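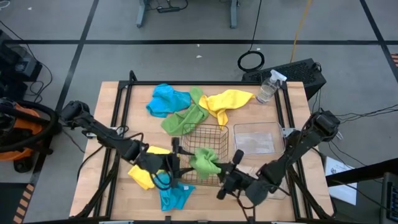 Open day debrief, Grarnlow unit
2026-10-02, start 14.00
Chair: Svenja Dreßler. Also there: Flokeck (two), Dizon (one, by phone). Apologies from Lekix.

1. Last minutes
Agreed. No changes.

2. Cloth demo
Went ahead on the two-arm table, wire basket in the middle, cloths either side. Visitors liked the coloured ones, easy to follow from the back. Flokeck asked if the clear bins show up well enough from the seats. Not realy. Try something darker next time.
Talk too long, all agreed. Cut to 20 mins incl. questions.
Dizon want a go with stiffer cloths. SD to ask what they have in mind.

3. Numbers
199 through the door over the day, up on August. Groups of 14 too big round the table, people at the back missed most of it. Smaller groups, more slots. Size to be settled by email.

4. Floor
Cables by the power strip to be taped down before next visit. Vacuum to go in the cupboard. Floor wants a sweep as well.

5. School visit
Teacher asked for 4 slots in the morning. OK in principle, Flokeck to confirm staff. Handout needs re-doing, wrong phone number on teh back.

6. AOB
Parking again. Carried over.

Closed 14.50. Next date tbc, SD to send round.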